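In praise of folding on the bed

When we moved to the flat in Tretaven I was told, kindly and more than once, that I ought to buy a proper folding table. There was one in the Rostholm catalogue that year for £154, with a padded top and a shelf underneath for the finished piles, and I went as far as measuring the space behind the bedroom door for it. I never sent the order. I have gone on doing what my mother did and her mother did before her, which is to carry the clean washing through to the bedroom, tip it out on the bed, and stand there until it has all been dealt with. I should like to put in a good word for this, because it seems to me that every book and programme on keeping house treats it as a bad habit to be cured.

The first thing to be said for a bed is its size. Ours gives me more room than any table I could fit in this flat, and it is soft, so that a jumper can be dropped on it, pushed aside, and picked up again ten minutes later without sliding on to the floor. I can lay a shirt out at full stretch, with both arms where they belong, and still have space for the towels. On the kitchen table I was forever folding half a thing while the other half hung over a chair, and then finding that it had picked up toast crumbs.

The second is that the bed has to be slept in. People laugh at me for this, but a folding table will hold a heap of washing until Easter if you let it, and I have known spare rooms where the ironing had been lying so long that the children had grown out of it. Whatever I put on the bed at four in the afternoon has to be gone by the time I want to lie down. I am not a disciplined woman and I need that sort of encouragement.
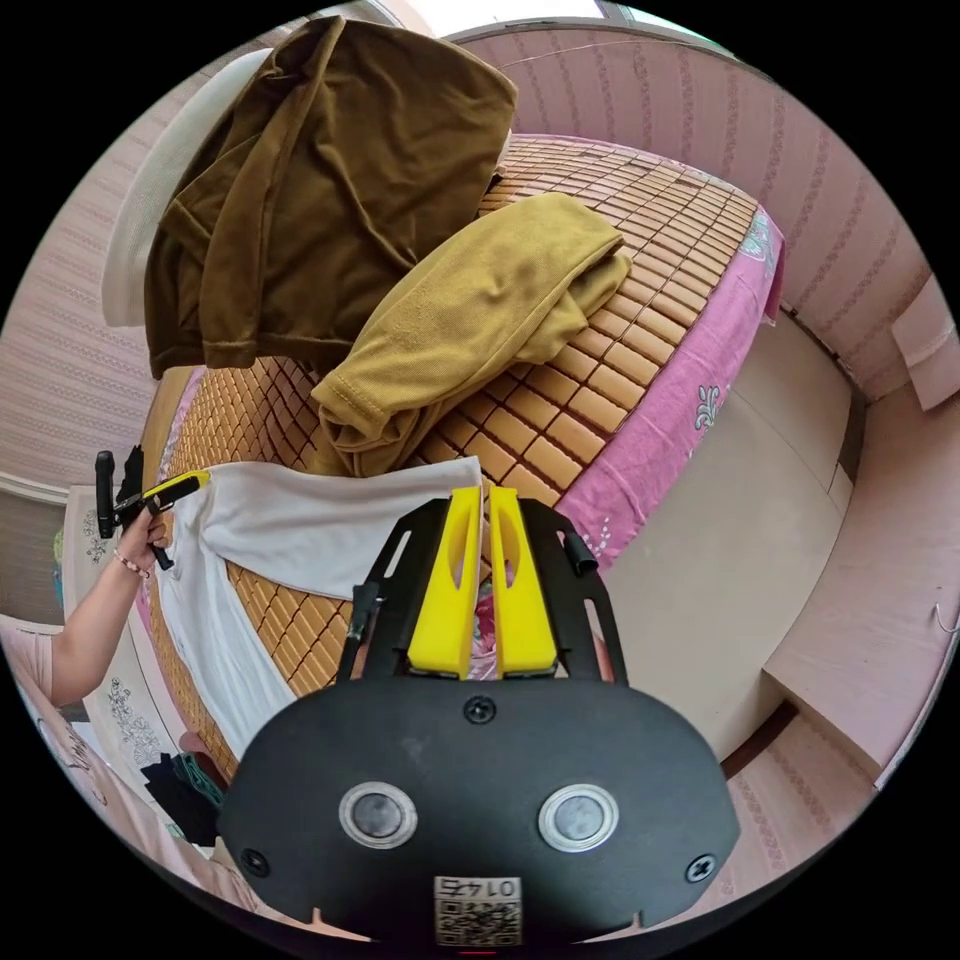
What you fold on matters nearly as much as where, and I have come round, after years of folding straight on to the duvet, to having something firmer on top. A duvet swallows a sleeve. You press a crease into it and the crease simply sinks, and you end up with a fold that looks well enough until you lift it. A woven mat laid over the bedding, the tan sort made up of small rectangular tiles, gives you a surface that is flat without being hard, and the grid is a great help if your eye is as poor as mine, for you can line a hem up along it and know at once whether you have gone crooked. Mine came from a shop in Masanja that was closing down. I had always thought of such mats as things for hot nights, and I dare say that is their true calling, but I wouldn't be without it now on washing days. It also keeps the dark things from shedding their fluff on a pale sheet, and I am grateful for that every winter.

Then there is the question of order, on which I hold firm views and have lost at least one friendly argument. I do the awkward things first. Velvet, for instance, can't be hurried and doesn't care to be squashed beneath a pile, so I take it in hand while I am still fresh, fold it as few times as I can, and set it down by the pillows where nothing else will land on it. Thick things with cuffs I roll. A roll sits happily in a deep drawer and you can see the colour of it from above, so there's no rummaging. White things I leave till nearly last, chiefly because they show every mark, and I like to have clear room about me and clean hands. Socks I do sitting down, with the wireless on, and I won't be told otherwise.

I know there are systems. I was lent a book about the Lirnia method, all 444 pages of it, and I read it in the bath over most of March. It would have you fold each garment into the same small upright packet, and I did try. For a fortnight my drawers looked like a filing cabinet and I couldn't find my cardigan. There was good sense in it here and there (the chapter on tea towels changed my life in a modest way) but it had been written for somebody with a spare room, a great many drawers, and no dislike of being told off.

My own standard is lower. A thing should be clean, it should be flat enough to wear without ironing if at all possible, and it should be where I look for it first. If the corners don't meet, they don't meet. My grandmother was still folding sheets at 80 and hers never met either, though she would shake them out with such a crack that you'd have thought something very exact was being done.

So I keep to the bed, with the window open a little if the weather allows, and my tea going cold on the sill. I have given up measuring behind the door, and there's a chair there now, usually with a coat on it.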